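Robotics & Automation | Standards in Practice

Writing Rules for Arms That Work at the Sink

By Ekua Sulemana

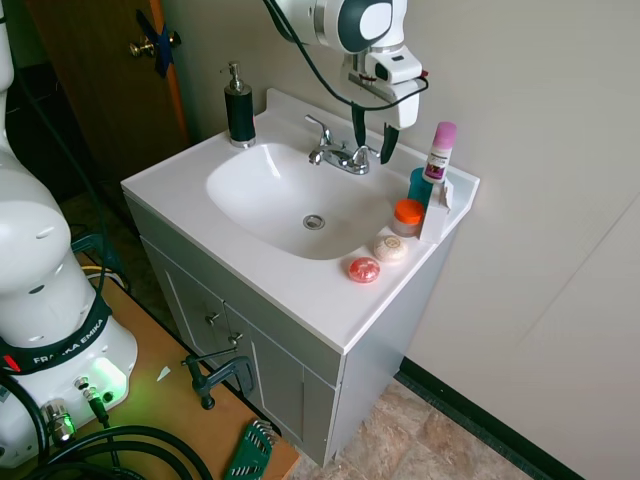 Which safety standard covers a robot arm that works in a mock bathroom inside a lab?

The general industrial robot standards, ISO 10218-1 and 10218-2, are the usual starting point, with ISO/TS 15066 for contact between arm and person. The personal care robot standard, ISO 13482, was written for finished products and is a poor fit for a test station whose tool and program may change several times in a day. Most labs borrow from all of them and write a local procedure on top.

The local procedure is the subject of this article. I have reviewed a number of them since February, when the test house Toivonen asked me to compare its own document with those of two partners, Kekell and Desico. All three run arms at household fixtures: sinks, counters, cabinet doors. Their documents differ in length and tone, and they disagree in places that matter.

The mounting

An arm bolted to a concrete floor has a known foundation. An arm on a table does not. The table can slide, flex or tip, and a clamp that held at low speed may creep under repeated reversals. Kekell requires a clamp check at the start of each shift and after any emergency stop. Desico requires it once every 24 hours of powered time. I prefer the Kekell rule. A hard stop puts a large load through the base, and the next inspection should not wait on a clock.

Desico does better on tools. Its procedure says that hex keys and drivers used for mounting must be off the table before motion is enabled. Kekell's document allows them to stay if they are outside the programmed path. The programmed path is a weak boundary. During hand guiding or recovery from a fault, the arm can be almost anywhere in its reach.

Cables

Cable rules are short in every procedure I have read. A cable on a moving wrist needs enough slack for full joint travel and too little to catch on a fixture. A faucet with lever handles is a good catching point, as is any cabinet knob. Toivonen now runs each new task once at 5 percent speed with one person watching only the cable. The run is repeated whenever the gripper is changed.

Connectors at the base should be seated, locked where a lock exists, and routed away from the operator's feet. Indicator lights are useful but do not replace the check. A lit panel says that a circuit has power. It says nothing about strain on the plug.

Water and residue

A fixture used for dry tests should be labeled as dry, and its supply lines left disconnected. If a test does call for water, the procedure must name the ingress rating of the arm and of the gripper separately. They are often different, and the lower one governs. Soap deserves its own line. Residue on fingertips changes friction, so a grip force that passed on a clean surface may fail on the next trial – or the operator may raise the force to compensate and record nothing.

Toivonen wipes the fingertips with a dry cloth between trials and replaces the pads after 200 grasps. The replacement interval came from its own wear tests and should not be copied without similar data.

Small objects

Countertop items such as soap bars, cups and small jars are light, so the hazard from a dropped one is minor. The measurement problem is larger. Their starting positions affect the result, and "near the back corner" is not a position. Dravthorpe, the shared specification the three firms are drafting, asks for a placement sheet with distances from two fixed edges. It also asks that spare items not used in a trial be listed, as they still count as obstacles.

Contact limits

Force limits in ISO/TS 15066 depend on the body region. A gripper with narrow fingers concentrates force on a small area, so pressure is usually the limit that binds. All three firms have had to measure it, and more than 60 readings were discarded at Desico after a sensor was found to be mounted at an angle. Its revised procedure requires a photo of the sensor mount with each record.

The Dravthorpe draft is open for comment. Its section on table mounting is still blank, and the firms have not agreed on who will write it.

Reader comments

mkt_cell4: We check clamps after every e-stop too. Would like to see a torque value given, not just "check."

R. in test: On the dry label, put it on the shutoff valve as well. People read the valve.

plainbearing: Does the 5 percent run include hand guiding, or only the stored program?

Published July 25, 2023 | Contact the editors | All rights reserved | Back to top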